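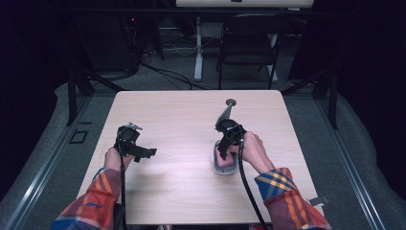
Square table, light wood top with a fine grain

How do I get a white haze out of a pale wood table?

Hi all! I have a small square table I bought secondhand in March, light wood, really fine grain, and I love it to bits. Last Sunday we had people over and somebody put a hot casserole straight down on it (I was in the other room, of course). Now there's a cloudy white patch the size of a dinner plate. It doesn't feel rough and my fingernail doesn't catch on anything. I've tried dish soap and then a bit of olive oil, which made it look better for one evening, and then it came right back. I don't know what the finish is, the seller just said "some kind of lacquer." Do I have to sand the whole top? I have never sanded anything in my life and I only have a 7 day stretch before my in-laws show up.
henaria_home

Eugeniusz Głowacki
Put the sandpaper away! A white mark on a clear finish usually means moisture got into the finish, and the wood under it is probably fine. If it were black I'd be more worried.

First get the olive oil off, with a rag barely damp with mineral spirits and the window open. Let it sit overnight. Then lay a dry cotton T-shirt over the patch (no prints on it, ask me how I know) and go over it with an iron on low, no steam. Keep the iron moving, 10 seconds at most, then lift the shirt and look. You may need to do it a bunch of times. I did my mother's sideboard this way and it took me most of a ball game, but the mark went.

If there's still a ghost of it, rub with the grain using a little paste wax on very fine steel wool, super light pressure. Try it on the underside first, because it will knock the shine down a bit and on a glossy top you'd see the spot. And if the finish starts feeling tacky under the iron, stop right there and let it cool.

platero21
mayonnaise. leave it on overnight, wipe off in the morning. my aunt swears by it

Vikas Shakya
The mayo thing is just oil, so I'd guess you'd get the same one good evening you got from the olive oil. I'm with Eugeniusz on the iron, only I'd start with a hair dryer on low if you're nervous, it's slower but you can see what's happening the whole time. Mine was a mug ring, much smaller than yours, and it faded in one go. Also get some cork trivets before the in-laws come, the big ones!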